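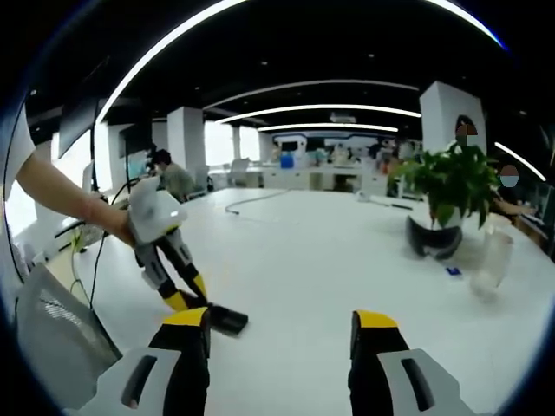 Friday, almost out the door, so quick one. Desk day. Finally.

The big white table had been bugging me since May. Cables mostly. You pull one and three others come with it. I did the drawer first (mistake, never start with a drawer) and then ran out of steam, so the black one across the middle is still on my list. Ordered clips from Jilico, 12 to a pack. They'll get here when they get here.

The plant stays. Big leaves, white pot, takes up way too much room and I don't care. Fredy Condori wants it by the window. No. It looks good on a white table and it gives you something to look at besides a screen.

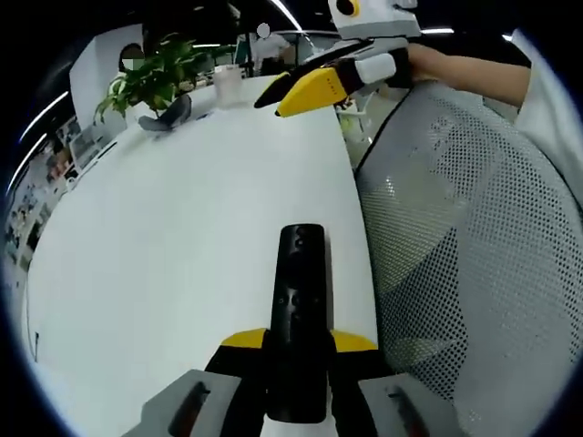
No. 26

Cups next. Clear plastic ones look like nothing, so they never get picked up. One by the plant again. My rule now is if you get up, a cup goes with you. Cristian says he's in, we'll see.

Gray mesh chairs are fine, keeping those. They just need to get pushed in at the end of the day, wich takes two seconds.

Shelves are a whole other post. Too many little things on them, I want boxes with lids. If anyone has tried the Cometti ones tell me if the lids stay on. Ok gotta run, more next week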